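Dusting the awkward bits

My mum cleaned on a timetable and I clean when I notice, so you can guess whose house smells of polish. But I have picked up a few habits over the years that make dusting less of a chore, and as a couple of you asked after the post on limescale back in May, I thought I'd put them all in one place.

Start high and work down. Everyone says it and hardly anyone does it (me included, until I did the tops of the kitchen cupboards AFTER mopping and had to begin again). Lampshades first, then picture rails, then shelves, then skirting boards, and the hoover comes out at the very end.

Keep your cloths barely damp. I fill an old spray bottle with 700 ml of water and one small drop of washing-up liquid, give the cloth two squirts and scrunch it up in my hand before I touch anything. If you can see wet streaks behind you, that's too much. Marion Skinner swears by a dry sock over the hand for slatted blinds, and I've come round to it -- you can feel each slat and you don't bend them.

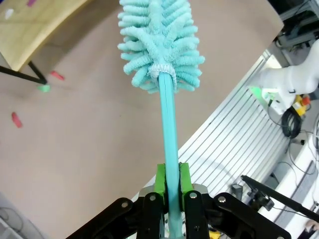
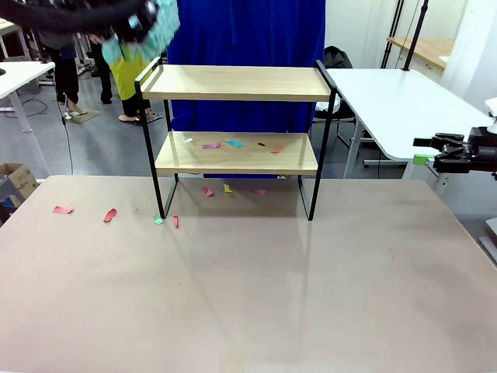
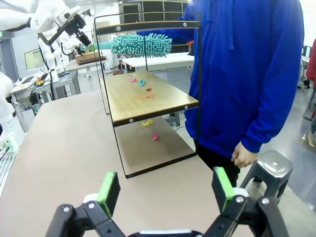 Small open shelves are where I used to lose the will to live. You pick up one ornament, wipe, put it back, pick up the next, and by the end you've dusted around things more than under them. Now I take everything off a shelf in one go and put it on a tray, then wipe the whole board from end to end. On a little two-tier unit with a thin black metal frame and wood-look boards, do the frame first, because the dust you knock off the metal lands on the boards anyway. A dry, soft paintbrush gets into the corners where the uprights meet the wood. Paper bits and bobs should never meet a damp cloth at all! Lift them off, give them a gentle puff of air and set them down again once the board is bone dry.

For vases and narrow bottles, drop in a spoonful of uncooked rice with warm water and a bit of washing-up liquid, swirl for a minute and tip it out through a sieve. Stubborn tide marks come away with white vinegar left to sit for 15 minutes. A fluffy brush wants a proper wash of its own every so often -- warm soapy water, a good shake outdoors, then hung by the handle to dry. Mine lived in the cupboard under the sink for years and smelt like it.

Phúc Bùi wrote in to ask about dusty houseplants. Big smooth leaves get a wipe with plain water, one hand underneath to hold them steady. Anything hairy, such as an African violet, I leave to a dry make-up brush.

Next time I'll be doing oven shelves, if I can face mine.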